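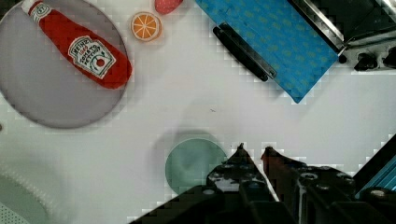 Search this site Search Go
Posted in: Talks & Handouts > Work and Machines
July, by the events desk

Speaker notes, Tuesday session: "Who Sets the Table Now?"

(Wait for people to sit. The back rows at Ballow fill slowly, so say hello, mention the coffee, take your time.)

Good morning, everybody, and thank you for coming in out of the heat. I'm going to talk about work that most of us would call clearing up, and about what happened to the people at Drotberg who used to do all of it by hand and now do some of it alongside an arm.

For anyone who doesn't know us, Drotberg packs and repacks play kitchen sets. Plates, trays, pretend food, the soft ketchup bottle that every child seems to go for first. Sets come back from rental to nurseries and libraries, and somebody has to lay everything out on a white table, see what's there, and put it back in the right box. We have 691 different pieces in the catalog, and I can tell you that our sorters knew every one of them by feel.

(Slow down here.)

When the Trurkeck arm arrived, we put it on one table out of 11. I had promised people it would take the dull part. I believed that when I said it, and I'd like to be fair to myself, but I hadn't asked anyone which part they found dull. I assumed it was the picking up. Well, plenty of them liked the picking up! It was the paperwork they couldn't stand, and the arm did nothing about the paperwork.

So that was my first lesson, and it cost us a fairly sour spring.

(Story about the break room chairs, only if the room is friendly.)

What changed, day to day? The pace, mostly. A person sorting a set will stop and stretch, chat across the table, go faster before lunch. The arm keeps its own time, and people standing next to it started keeping that time too without meaning to. Two sorters went home with sore shoulders in the first month. We moved the stools, and we made it a rule that the person at the table can pause the arm whenever they like, and doesn't have to write down why. Some managers at Gaillard, our sister site, thought that was too generous. I still think it's the best thing we did.

Then there's the matter of soft things. A plate is a plate, but a plush bottle gives when you squeeze it, and our older hands turned out to be wonderful teachers on that subject. They had opinions on where to take hold and how hard, and for the first time those opinions went on a sheet with their initials next to them. We pay extra for those hours now. We should have paid from the start, and I say so whenever I'm asked.

(Drink some water. Check the clock; if it's past half past, skip the next bit.)

About 2,000 sets went through the arm's table before anyone asked me the question I'd been dreading, whether there would be fewer jobs. I said I didn't know past the end of the year. It wasn't a popular answer, but people did come back and ask me other things afterward. So far the sorters have kept their hours, and two of them split the week between sorting and setting up the arm.

If you're thinking of doing something like this where you work, please go and stand at the table for a whole shift first. Bring decent shoes. Ask what people would hand over tomorrow if they could, and what they'd miss.

(Questions. Repeat each one into the microphone, the side seats can't hear. Sign-up sheet for the Gaillard visit is by the door.)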